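Woltthorpe Makers Board > Out and About > Fakovitz open day, anyone go?

dentedbumper
Posted 2/7/20
Went to the Fakovitz open day so you don't have to. Parking was in the far lot, coffee was in a different building from the cups. The tour itself was two hours, and most of that was the sorting demo, where the arms take trash off a table and put it in bins. I have two teenagers who have never managed this, so I was an easy audience.

Tahira Awan ran our group and was very good. She let people ask dumb questions and then answered the question they should have asked.

marge_in_receiving
I was in the group after yours. Liked it, but somebody's uncle asked about the price four times. She said the pair of arms was "less than the building."

solderpot
Sorry, but I've seen faster trash. We drove up from Marwat for this and I timed one pick at long enough to eat a granola bar. At the Zorkitz demo last June they had parts flying down a belt.

dentedbumper
Zorkitz had the same part, facing the same way, every time. I could sort those with a rake. At Fakovitz they had balled-up paper and a foil tray on the table, and no two wads of paper are the same shape. I'll take slow on the hard job.
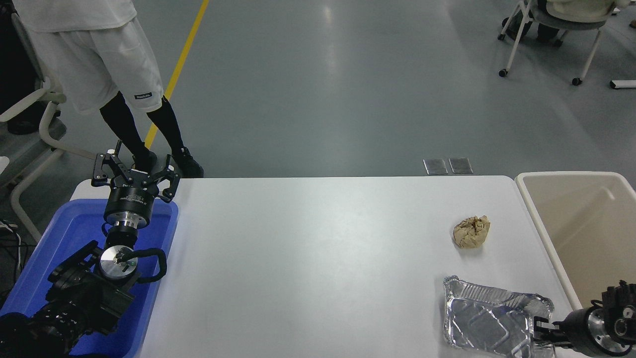
ohm_my
Do the grippers have to be told ahead of time what each piece of trash is?

marge_in_receiving
According to Tahira they don't get a label for each piece, they work from lots of practice runs where a person steered the arms. She said 455 runs went into the paper and foil part alone. Anything they haven't practiced on is a gamble, in her words.

solderpot
455 runs to learn crumpled paper. My dog got there in one.

marge_in_receiving
Your dog eats it.

solderpot
Still cleared the table.

gus_on_nights
Serious question for the people impressed by this. Why fingers? We pull foil off a line with suction and a paddle and it costs next to nothing. Three fingers is a lot of joints to keep alive so you can pinch a baking tray.

dentedbumper
I asked about that, though less politely. The answer was that suction hates wrinkles and the fingers can do paper and foil without a tool change. Whether that's worth the upkeep I couldn't get out of anyone. They did say a hand can take up to 138 hours of running before it goes in for service, and the way they said "up to" made me write it down.

gus_on_nights
So it's out by the end of week one on my shift. Thanks, that's the number I wanted.

ohm_my
To be fair it's a research floor, gus. They aren't selling you one.

gus_on_nights
Everybody at an open day is selling me one.

marge_in_receiving
Did either of you get the handout with the floor map? They ran out before my group and I wanted the name of the fellow doing the cable routing talk.

dentedbumper
I have it, but it's got coffee on it. See above re: cups. Will scan tonight.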